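Counting hours of hands: a skeptic's afternoon at Ziria

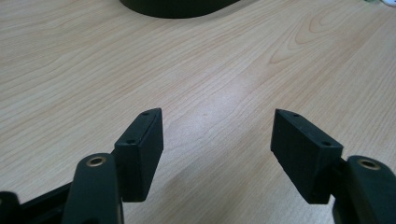

Photo: Ziria

Dong-hyun Kwon does not like the word "data" very much, which is awkward given that he is in charge of collecting it. "People hear it and think it's already clean," he says. "What we have is a person squeezing a handle and picking up a cup. Then they do it again."

Kwon runs the collection room at Ziria, a small company in Clatulstead that wants to teach robot arms to do kitchen and workshop chores by copying people. The people hold a two-fingered gripper with a camera on it. They work at an ordinary table, and every attempt is saved as one example. The learning system, which the staff call Yeh, trains on the pile.

I went in doubting that this adds up to much, and I told him so. He didn't argue as hard as I expected.

"If you ask me whether it understands a cup, no," Kwon says. "If you ask me whether it closes the fingers at a good moment, more often than in January."

More often is a soft claim, so I pressed him. The last set had 795 examples in it, covering 14 tasks. On the company's own test, the arm finished a task in 19 of 29 tries. Those tries were on the same kind of table the examples were gathered on, with the same kinds of cups and lids. I asked what happens on a different table.

"Worse," he says. "We haven't published that number." Would they? He looked at the door for a moment. "I would like to. It isn't only my decision."

What surprised me was how much of the work is dull and how much depends on taste. A collector who hurries teaches the arm to hurry. One who hovers over the lid before grabbing it teaches it to hover. Kwon throws out examples when the camera's view of the object is blocked at the wrong moment, and he admits that two people doing the same sorting would keep different ones.

"I had a week where I deleted everything with a second try in it," he says. "A person misses the lid, goes back, gets it. I thought, that's a mistake, out it goes. Then the arm would miss and just stop there. It had never seen anybody go back." The second tries are now kept. The ones he had already deleted are gone.

The table itself is a sore point. Light from above leaves a pale band across the wood, and Kwon worries that the system leans on things like that to tell where it is. "You can't ask it," he says. "You change the light and see if it gets stupid."

Ziria's pitch to customers talks about arms that learn any task from a few demonstrations. Kwon winces when I read it back to him. "Any is a big word. A few is also a big word, in its way." He says a partner in Brallbridge asked for towel folding after reading the same page, and was told to wait.

I asked who does the demonstrating, and whether they know what they are training. Kwon says they are told, and paid by the hour so that there is no reward for rushing. He takes shifts himself. His wrist hurts after a long one - the gripper is heavier than it looks - and he thinks the tiredness shows up in the examples too, though he has no way to prove it.

Before I left he let me try. I picked up a lid, dropped it, and picked it up again. I asked if mine would go into the set.

"Probably not," Kwon says. "You were talking the whole time and looking at me. But the drop was pretty good."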